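## 4. Setting up the Ovex under-shelf light over a table

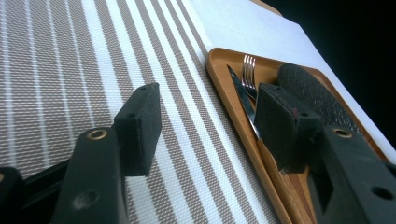
*Photo: Esi Zakaria*

The box says you can do this in five minutes. Allow 40, and more if your wall is plaster. These steps cover the Ovex strip with the Trollix dimmer, which is how most shops sell it.

**Before you start**

Lay the table the way you normally use it. A woven placemat with pale stripes will throw back more light than a dark bare top, and a level that looks right over one can be too dim over the other. The leaflet tells you to measure from the tabletop and leaves it there. I have doubts about any chart that ignores what is on the table.

1. Switch off the power at the breaker. Check the outlet with a lamp you know works.
2. Hold the strip under the shelf and mark the two bracket holes. The paper template in our box was off by a hair, so mark from the brackets themselves.
3. Drill the holes and fix the brackets. Leave the screws a quarter turn loose.
4. Slide the strip in from the left until it clicks, then tighten both screws.
5. Run the cord along the back edge of the shelf. The stick-on clips are supposed to hold for years. Use screw-in ones if you have them.
6. Plug the strip into the dimmer, and the dimmer into the wall. Restore the power.

> **Caution:** Do not cut the strip to length. The Boateng strip can be trimmed and looks much the same, but this one can't.

**Setting the level**

7. Hold the dimmer button until the light blinks twice.
8. Turn the wheel to 37. The manual calls this "evening," a word I would not lean on too hard. Treat it as a place to begin.
9. Sit down at the table and look across it. If you see the bare diodes, tilt the strip toward the wall one notch.
10. Press the button once to save.

**Note on color:** The strip is fixed at 3,000 K. The Flikelent app will show a color slider anyway — it does nothing with this model.

**If the light flickers**

Turn the wheel up a little and wait. If it still flickers, unplug the dimmer and run the strip straight from the wall. A steady light points to the dimmer. Error 346 in the app is listed as "overheating," but we have seen it on a strip that had just been plugged in, so check the connector before you send anything back.

Wipe the cover with a dry cloth, power off. Skip the cleaning spray sold with the kit.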